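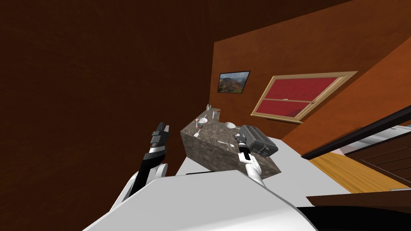 Draltden, December

Flenano Mineral Wall Finish
Interior grade, for plaster, board and sound masonry

Flenano is a breathable mineral coating for interior walls. It is made by Friesen at the Draltden works and supplied through Friesen trade counters and approved stockists. The product is intended for halls, libraries, offices, dwellings and other heated buildings where a matt, slightly varied surface is preferred to a flat emulsion. It may be used on new work once the background has cured, and on older walls from which loose paint and paper have been removed.

The present edition of this page replaces the sheet issued with the earlier two-part version. Stock of the two-part version may still be used, but it must not be mixed with the current material or applied over it.

Composition and appearance

The coating is a blend of potassium silicate, fine chalk, ground marble and natural earth pigments. It contains no added solvent. Pigments are weighed and milled at the works, and colour is not adjusted at the counter. Small differences between batches are normal with earth pigments, and sufficient material for a whole wall should be ordered from one batch. Where this is not possible, tubs should be mixed together in a larger vessel before work begins, and the change of batch should be made at an internal corner.

The finish dries to a dead matt surface with gentle movement in the tone. The amount of movement depends on the tool. A wide brush worked in short crossing strokes gives the most variation. A short-pile roller gives a closer and more even result, although slight differences will remain where edges have been cut in by hand.

Colour range

The range is arranged in three families: Chalk, Ochre and Umber. The Umber family includes deep browns and rust browns intended for rooms with good daylight, or for single walls set against a lighter neighbour. Shade 817, a dark brown with a red undertone, remains the most frequently ordered of the group and is held in stock at all times. Other Umber shades are made to order and should be allowed additional time.

Colour cards are printed and cannot reproduce a mineral surface. Purchasers are advised to obtain a brushed sample board and to view it upright, in the room concerned, by day and again under artificial light. Deep shades appear considerably lighter on a board laid flat near a window than they do on a finished wall.

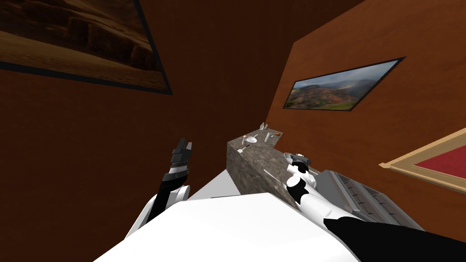 The contract decorators at Retine have written that two dark walls meeting in a narrow room gave them more trouble than any large elevation, and that they now finish one wall completely, let it dry overnight and mask the corner before starting the second. Friesen supports this practice. Low-tack tape should be used and should be drawn off while the second coat is still soft.

Preparation

Surfaces must be clean, firm, dry and free from grease. New lime or gypsum plaster should be left until it is dry throughout and uniform in colour. Gloss and satin paints must be abraded and then coated with Retine Key, a gritted primer supplied by Friesen for use beneath Flenano. Bare plasterboard requires one coat of the same primer over filled and sanded joints.

Stains from smoke, water or rust should be sealed separately. A test area should be completed before any large stained wall is begun, as some stains do not show through until the second coat has dried.

Filler should be of a mineral type. Flexible fillers and decorators' caulk may be used at skirtings and frames, but the finish will dry to a different tone over them and may show fine cracks.

Application

Stir thoroughly from the base of the tub before use and at intervals during the work. The first coat may be thinned with up to one part clean water to ten parts material. The second coat should be used as supplied. Work from a wet edge, complete each wall without a break, and do not return to areas that have begun to dry. Tools are cleaned in water immediately after use.

Do not apply below eight degrees, in strong draughts or on walls in direct sun. Glass, glazed tile and polished stone should be covered fully, as splashes of silicate will etch them and cannot be removed once dry. Eye protection and gloves should be worn throughout.

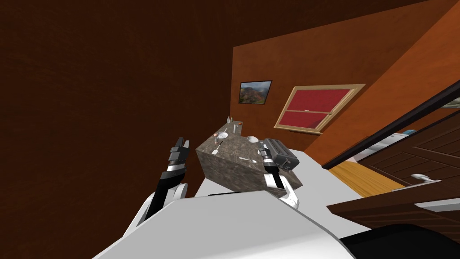
Technical data

Binder: potassium silicate with organic stabiliser
Appearance: dead matt
Tub size: 10 litres
Coverage: around 700 square metres per pallet, one coat on smooth plaster
Recommended coats: two
Wet scrub endurance: 4000 strokes, works test, fully cured film
Touch dry: two hours
Recoat: after twelve hours
Full cure: 28 days
Storage: sealed, above five degrees, out of direct sun

Coverage falls on rough or absorbent backgrounds. A trial area is the only reliable guide to quantity on old masonry.

Care of finished walls

The surface should not be washed during the curing period. After that time, dust may be removed with a soft dry brush, and marks may be wiped with a damp white cloth and plain water. Household sprays, abrasive pads and wax polishes should not be used. On the deeper Umber shades, firm rubbing can leave a slight sheen. Where this has occurred, the affected wall should be given one further thin coat from corner to corner, as local touching in will remain visible.

A small quantity of the original batch should be kept in a sealed glass or plastic jar for later repairs. The batch number is printed on the lid and should be recorded in the building file.
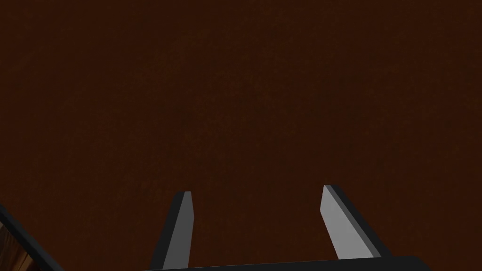

May the finish be applied to a floor or a worktop?

Flenano is a wall coating only and will wear quickly underfoot or under regular cleaning. Friesen does not offer a sealer that would make it suitable for horizontal surfaces, and the use of sealers from other makers will void the product guarantee.

Ordering and delivery

Orders may be placed at any Friesen trade counter or directly with the Draltden works. Stock shades are dispatched on the next working day. Made-to-order shades are dispatched within three weeks and cannot be returned unless faulty. Full pallets are delivered to kerbside, and the purchaser should arrange for them to be moved indoors before nightfall during periods of frost.

Brushed sample boards are charged at cost, and the charge is deducted from the first order of the shade concerned. The safety data sheet and the guarantee terms are supplied with each delivery and are available from the works on request.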